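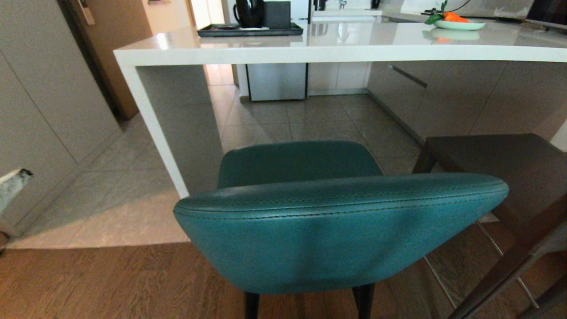

Workshop > Notebook > Delen, arms and grippers

Search this notebook Go

September, 4:10 pm
By Trinh Quan

Chair push-in task, kitchen side. Chiến Chu ran the arms through the warm-up and I logged. Right wrist still reads 3 degrees off at the home pose. Re-zeroed it from the Ganar panel, saved the offsets as set 245, old ones are in 583 if anyone wants them back.

Contact height on the backrest is the thing to watch. Too high and the chair tips before it slides. For now both grippers go to the sides of the backrest and the push is split evenly between the arms.
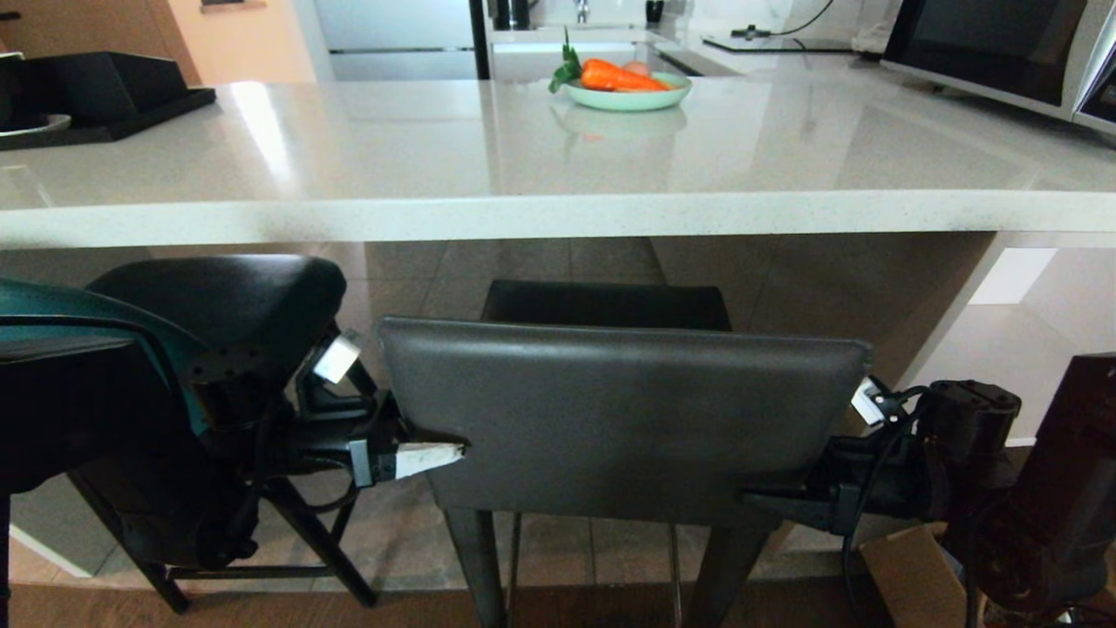 Left arm current limit is down a notch from last time. Cable on the right elbow wants a new tie, the Kesitz ones go brittle. I put a Velcro strap on until the order comes in.

Finger pads: inner face of the right finger is scuffed down much of its length, and there is a speck of something stuck just below the tip. Left alone until the arms are parked. Alcohol wipe first, then check the gap at full close with the feeler gauge.

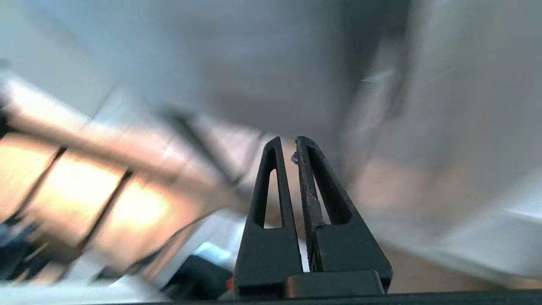 If the gap is out by more than the sheet allows, swap both fingers as a pair and redo the close position. Spares are in the Vương drawer, about 7 left. Chiến has the small hex key.

To do: wrist zero again from cold, elbow tie, write the pad wear into the log.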